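Packaging and Unit Loads: Handout 4
Void fill, mixed contents and the small carton

Module notes by Rommel Dumlao
Last revised August 19, 2021

3 comments | 26 shares

4.1 Scope

The previous handout dealt with single-product cartons, where the inner dimensions can be worked out from the product and a fixed allowance. This one covers mixed contents: two or more items of different size, stiffness and surface packed in one container. Pallet patterns are left to Handout 5.

Students should have the worked sheet from the Zutville exercise to hand, as the carton sizes used there are used again in 4.4.

4.2 Terms

Fill ratio. The volume of the contents divided by the inner volume of the carton, given as a percentage. The contents are measured at rest, without pressing.

Void. The inner volume not taken up by contents. A void may be open (reachable from the top) or trapped (closed in by items above it). Void fill poured in at the end reaches open voids only.

Headspace. The distance between the highest point of the contents and the underside of the closed lid. Headspace is a length and should not be mixed up with void, a volume.

Stiff item. An item whose shape does not change noticeably under the load of the items above it.

Soft item. An item that changes shape under that load. Soft items are divided into those that recover when the load is removed (foam, wool, most stuffed goods) and those that do not (loose paper, some bagged powders).

4.3 Measuring soft items

A stiff item has three dimensions and these can be read with a rule. A soft item has a range. For this module, two readings are taken: the free height, with nothing on top, and the loaded height, under a flat plate of 300 g. Both go on the sheet. The plate must be wider than the item in both directions, or the edge of the plate will sink in and the reading will be low.

The difference between the two readings, divided by the free height, is called the give. An item with a free height of 100 mm and a loaded height of 98 mm has a give of two per cent and may be treated as stiff for most purposes. Anything above ten per cent is treated as soft.

Wait one minute after placing the plate before reading. Some foams go on sinking for longer than this – the one-minute reading is a convention, and results taken at other times cannot be compared with it.

4.4 Order of packing

The usual order for mixed contents is as follows.

1. Heavy stiff items, flat on the base, against a wall where possible.
2. Light stiff items, on edge if their faces are strong enough.
3. Soft items that recover, in the remaining open voids.
4. Thin wrapped goods (sachets, tissue packets, leaflets) last, on top or upright along a wall.

Step 3 is where most of the marks were lost in October. A soft item pushed into a gap smaller than its loaded height will press on its neighbours for the whole journey. With a thin-walled carton this shows as a bulge in the long side, and a bulged carton will not stack square.
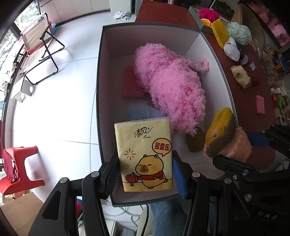 Where the soft items have a large free height, they may be placed before the light stiff ones, but the sheet must then record the change of order. The fill ratio is unaffected. The headspace may not be, and should be measured again after the lid has been closed and reopened once.

4.5 Comparing two methods

The Vurkura method sets a target fill ratio first and chooses the carton afterwards. The Husar method begins with a fixed set of cartons and accepts whatever ratio results. The first gives less void but needs a larger range of cartons in stock. The second is simpler to run and is the one used in the practical.

Neither method allows for items with loose ends or trailing parts, such as cords and straps. Fold these under the item before taking the free height – if they cannot be folded, measure with them spread and note it.

4.6 Exercise

Using the Vellthorpe item list, choose four items, at least one of them soft. Record both heights for each soft item, state the give, and draw a plan view of the packed carton with voids marked as open or trapped. Show the headspace in millimetres. Sheets without units will be returned unmarked.

Related items
Handout 3: Single-product cartons and allowances
Handout 5: Pallet patterns and overhang
Worked sheet: Zutville exercise
Reading list: Board grades and edge crush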